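The Button Problem

Household appliances are a poor match for the way most robot manipulation policies are trained, and a method called Uludon is an attempt to deal with one narrow part of the mismatch

A two-finger gripper pressing a door-release button has very little to work with. The button travels a few millimeters. The fingertip hides it from the wrist camera at the moment of contact. If the press is off center, the cap may tilt and bind, and the arm will register a contact force that looks much like a correct press. If the press is too deep, the whole appliance slides back across the table and the force reading drops, which also looks like a correct press.

Gonçalo Bastos has spent most of the past year on this problem at Skotitz, a small manipulation lab that publishes its methods and sells nothing. His group's report, dated 20 December 2023, describes a training procedure in which the robot learns to press, pull and turn appliance controls from demonstrations that have been relabeled after collection. The group calls the procedure Uludon. It runs on top of an ordinary imitation-learning policy and does not change the policy's architecture.

The main idea concerns where a demonstration is cut. In the usual arrangement, an operator drives the arms through a full task, such as opening a microwave, placing a bowl inside and closing the door. The recording is then treated as one long sequence of observations and actions. The policy is trained to predict the next short chunk of motion from the current camera views and joint positions. Free-space motion fills most of the recording. Contact with the button takes up a small fraction of it, so errors made there contribute little to the training loss.
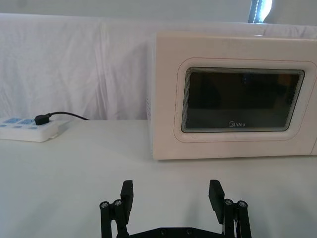 Wrist-camera view of the test area, with the gripper open and the microwave on the table.

Uludon finds contact segments automatically, using motor current and fingertip speed, and places a boundary on each side. The segments between boundaries are labeled approach, contact or retreat. During training, each type is sampled at a fixed rate, whatever its share of the recording. A contact segment is also paired with an outcome label taken from later in the same demonstration. For a door button, the outcome is whether the door edge moved away from the body of the appliance. The policy receives this label as an additional input, and at run time it is always set to success.

Failed presses therefore stay in the training data. Earlier work in the group discarded them, along with the operator's second attempts. Bastos considers this the larger mistake of the two.

"We were throwing out the recovery motions," he says. "The operator misses, backs off, moves over a little and presses again. That correction is what the robot needs, and we had a filter that removed it."

The evaluation used 700 demonstrations collected by teleoperation on a two-arm station. Each arm carried a parallel-jaw gripper, and the policy took images from the wrists and from a fixed camera facing the work surface. The baseline was the same policy trained on the same recordings without segmentation or outcome labels. Both versions were tested in 232 trials each, with the appliance shifted and rotated between trials according to a schedule drawn up beforehand.

The report scores approach and contact separately. On approach, meaning that the fingertip arrived within reach of the control, the two policies were close enough that the group claims no difference. On contact, the Uludon policy completed more presses on the first attempt, and the gap widened when second attempts were allowed. The baseline tended to repeat a failed press at the same point. The Uludon policy usually moved before trying again.

An ablation separates the effects. Balanced sampling alone accounted for most of the improvement in first attempts. Outcome labels had little effect there but accounted for nearly all of the improvement in second attempts. Removing the retreat label, which the authors had expected to be harmless, made the policy linger against the appliance after a successful press and sometimes push the door shut again.

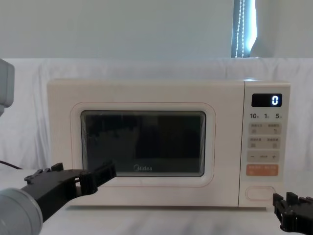 Magnus Guthrie is not convinced that the outcome label is doing what the report says it does. In his reading, conditioning on success may simply steer the policy toward the steadier operators, who missed less often and also moved more slowly. He would like to see the comparison repeated with operator identity held fixed, and he thinks the second-attempt result will shrink when that is done. The balanced sampling he accepts without reservation, and he has asked why it was not reported as the main finding.

Bastos grants that the operators were not evenly distributed across the recordings. The group has a partial answer in an appendix, where the labels were shuffled among demonstrations by the same operator. The second-attempt advantage disappeared, as it should if the label carries information about outcome. The appendix covers only 3 operators, however, and Guthrie's objection stands for the rest.

Other limits are stated plainly in the report. Contact detection depends on motor current, and its threshold was set by hand for one gripper. A stiffer transmission would need a different value. Soft-touch panels, where a press produces almost no travel and no visible door motion, yielded outcome labels too noisy to use. Rotary knobs were tried briefly and set aside, as the fingers slipped before the motor current rose enough to mark a boundary.

Cost is modest. Segmentation runs offline on a single workstation, and training time is unchanged. The code is being ported to Barreto, the data format the lab shares with its partners, and a cleaned release of the recordings is planned for January. Work on the knob problem will resume after that with a different fingertip.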